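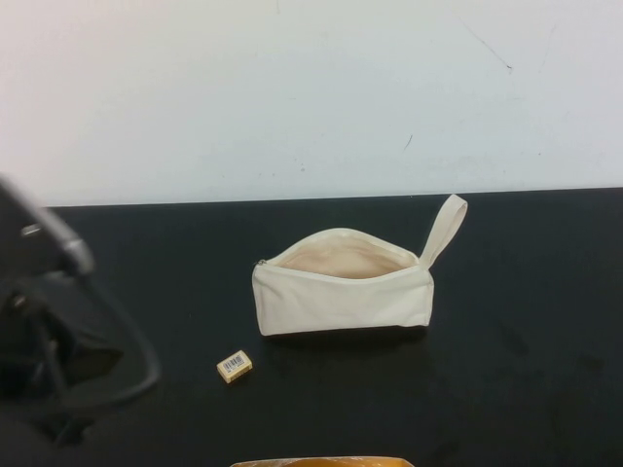
Fig. 4. Pouch and eraser laid out for the gripper comparison, pouch unzipped.

4.2 Comparing two grippers on the same task

I run this every time I swap fingers on the Plemex arm, and I'd do it before you change any settings in the controller. The task is simple – eraser goes into the pouch – but it shows up a bad fingertip fast!

1. Park the arm on the left side of the table, well clear of the pouch.

2. Open the zipper all the way and spread the mouth as wide as it'll go. Stand the pouch on its long bottom edge.

3. Set the eraser in front of the pouch and to the left, about a hand's width away, turned at a slight angle (I keep the barcode sticker facing up).

4. Check the camera view. You want the whole pouch in it, wrist strap included.

5. Load the grip profile for the gripper you're testing and set the closing force to 12. Run 25 tries, putting both objects back by hand after each one.

6. Swap grippers, load the other profile and do another 25.

Note: Score a try as good only if the eraser ends up inside. Bernd Albers and I argued over erasers left hanging on the rim, and we settled on calling those misses.

Caution: Hit pause before you reach in to reset. Check the cable loop too – if it swings toward the pouch when the wrist turns, clip it back before the next run.

If the fingers keep catching on the folded zipper edge, raise the approach height a little and start the set over. Save both logs under the same run name so the compare screen can find them.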